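18/11/2020
Cloth task, team notebook, Taltstead build room

Carried over from the previous entry: left gripper was dropping frames when the jaw passed half closed, and the fold score for our practice set was too low to train on. Goal for this session was a clean set of two-handed demonstrations with the small cloth, flat board, no tools, and a decision on whether to keep the current jaw pads for the Skakby qualifier.

Setup
Both hand-held grippers on the long cables. Board on the table, operator seated, cloth dropped in the middle from elbow height so the starting crumple is different each time. Operator holds the grippers at the near edge, waits for the tone, closes on the cloth from both sides, lifts, shakes once, lays it flat, folds in half, returns to start. Time limit per attempt is 90 seconds, same as the qualifier rules. Anything over that is kept but tagged long.

Encoder zero checked on both sides before the first attempt. Left read 8 counts off at full close. Re-zeroed in software, did not touch the hardware. Right was fine. Encoder values are logged with each attempt so the offset can be backed out later if we find the re-zero was wrong.

Planned for 200 attempts. Got 64. Details below.

First block
The opening grasp is the weak part. With the cloth bunched up, both jaws tend to close on several layers at once. On the lift it stays a lump and the shake does nothing. The operator then has to put it down and regrasp a single edge, and that eats most of the time limit. Operators who went straight for a visible corner with one hand and used the other only to pin the cloth did much better than those who squeezed from both sides.

Squeezing from both sides looks stable and feels stable through the handles. It gives us almost no information about where the edges are. I would like us to keep a few of these in the set as recoveries, tagged, and stop using it as the standard opening.
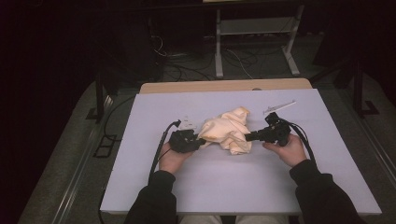 Pankaj Kandpal disagrees with dropping the two-sided opening. His argument is that the qualifier drops the cloth at random, so a policy that only knows corner-first will freeze whenever no corner is showing, and that the regrasp is the skill we should be teaching. He wants half the set to start with a squeeze and the attempts sorted by how many regrasps they need, with no attempt thrown out for being slow. He also pointed out that our long tag is applied by hand and is missing from several attempts that went past the limit. I checked and he is right about the tags.

Agreed for now: split the set evenly between the two openings, keep separate folders, train on each alone and then on both. If the combined run is no better than corner-first alone we talk again.

Cables
Both cables need to be kept outside the wrists. If a cable comes across the board it catches the cloth during the lay-flat step, and the attempt is useless because the arm version will have its cable routed differently. Operators should check this before the tone. Two ways of doing it were tried: cable over the forearm and cable hanging free at the side. Free at the side gave less pull on the handle. Over the forearm drifted inward after a few attempts and had to be reset.

No tape on the sleeve. It was tried in May and it tugged the gripper at full reach.

Jaw pads
Ran the Daltumum pads on the left and our own cast pads on the right for part of the block, then swapped sides.

Daltumum: better on a single layer, slides on a thick bunch. Leaves no marks.
Cast: holds a thick bunch well, pinches and drags on a single layer. Edge of the pad is starting to lift on one jaw.

Preference is Daltumum on both sides if corner-first wins. If we keep the squeeze opening the choice is less clear. Mixed pads is allowed under the rules as I read them but it would make the two sides behave differently for the same command, and the controller assumes they match.

Dropped frames
The left gripper fault came back at the end of the second block. Same symptom: jaw position holds its last value, then jumps. Swapping the ports on the hub moved the fault to the other channel, so it follows the gripper or its cable, and the hub is cleared. Flexing the cable near the housing brought it on twice. Flexing it further down did nothing. Probably strain at the connector. Stopped recording at that point, which accounts for the short count.

Attempts recorded after the first jump are in a separate folder named suspect. Do not merge them until the logs have been checked for held values.

Software
Yazıcı export now writes both grippers to one file with a shared clock. Previous files have two clocks and need the old import script, so do not delete it. Preview playback lags the data slightly and should not be used for judging timing.

Open items
- Reterminate left cable at the housing end, then repeat the flex test before any recording.
- Apply the long tag from the timestamps by script. Remove the hand tags.
- Recast the lifting pad or drop it from the test.
- Write the regrasp counter Pankaj asked for. A regrasp is any open and close after the first lift, provided the jaw opens past half.
- Finish the remaining attempts, squeeze opening first, as that folder is the shorter one.
- Read the Skakby rule on cloth size again. The sheet gives a minimum and I could not find a maximum.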